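What my great-aunt's painting taught me about paperwork

I have spent most of this year trying to prove where a painting was in the spring of 1961, and I would like some of that time back.

The painting is small, brown and, to be fair to it, not very good. It shows a goat looking at a river. My great-aunt had it over her sideboard for as long as I knew her, and when she died it came to me along with a fish kettle and the sideboard. I would have hung it in the hall and thought no more about it if my cousin Hiwot Kumsa hadn't turned it round. On the back was a torn label, and on the label was half an inventory number and most of the word Allesia.

Allesia was a private gallery that closed when its owner moved abroad. Some of its stock was sold, some was lent to friends, and some simply walked. The family have been asking after the missing pieces ever since, in a polite way. I wrote to them the same evening, feeling very noble. I imagined a grateful phone call, possibly a lunch.

What I got was a form. It was sent by Tsegereda Assefa, who handles the claims for the family and has the patience of someone paid by the month. The form wanted to know who had owned the painting before my great-aunt, on what terms, and with what evidence. It had a box for "circumstances of transfer" the size of a postage stamp. I wrote "unclear" and then, in smaller letters, "sorry".

You would think giving a thing back would be easier than keeping it. I could have kept the goat for 30 years without filling in so much as a postcard. The moment I tried to hand it over I had to show that it was mine to hand over, and the whole point of my letter was that I didn't think it was.

So I went looking. My great-aunt kept everything except what I needed. There were guarantees for three toasters. There was a receipt from a firm of framers called Tefera, which made my heart leap, until I saw it was for a mirror. There was a letter from a man signing himself only "B." who hoped she was "still enjoying the animal", and I spent a fortnight on that before Hiwot pointed out that my great-aunt had also owned a dachshund. 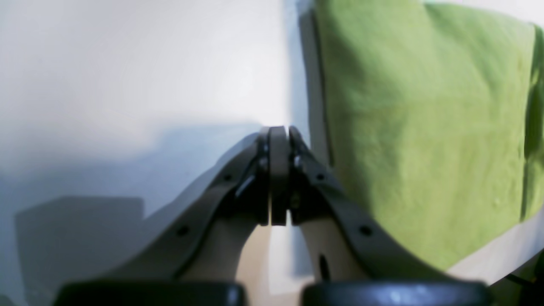
The gallery's old stock book survives, or two thirds of it does. Ruaridh Morrison has been copying it out for years, for no money that I can detect, and he let me read the pages he had finished. There are entries for 259 works, in a hand like a spider being sick. Number 80 is "River, w. goat (?)". I have grown very fond of that question mark. Whoever wrote it had stood in front of the same painting as me and had the same doubts, though I maintain it is a goat and will not be drawn further.

The stock book says number 80 went out on loan. It doesn't say to whom, or for how long, or whether anyone was expected to bring it back. In the column for returns there is a small tick that has been crossed out. Ruaridh thinks the crossing-out is later than the tick. Tsegereda thinks it may be a slip of the pen. I think someone was having a bad afternoon, and here we all are.

Then there was the matter of money. I had the painting valued, as the form required, and the auction house came back with 3000 pounds. This was a shock. I had been carrying it about in a bag for life. It also changed the tone at home, where relations who had never once mentioned the goat began to recall how much it had meant to them. My uncle, Berhanu Mamo, rang to say that he distinctly remembered it being a wedding present. He couldn't say whose wedding. He thought there had been a marquee.

I don't blame him, really. It is very easy to believe a thing is yours when it has hung in the family for sixty years and nobody has come to the door. I had a wobble myself, one night in December, standing in the hall with a cup of tea. It does look nice there – the brown goes with the coat stand. And the people it may belong to have never seen it. They have a line in a book with a question mark at the end.

But my great-aunt never sold it, even in the years when she was selling most other things, and she never had it cleaned or reframed or took off the label. I have begun to wonder if she was minding it. She would have been too proud to ask whether anyone wanted it back, and too honest to pretend they didn't.

The form went off last week, with eleven attachments and the letter about the dachshund, which I put in for completeness. Tsegereda has acknowledged receipt. She tells me the next stage is a second form.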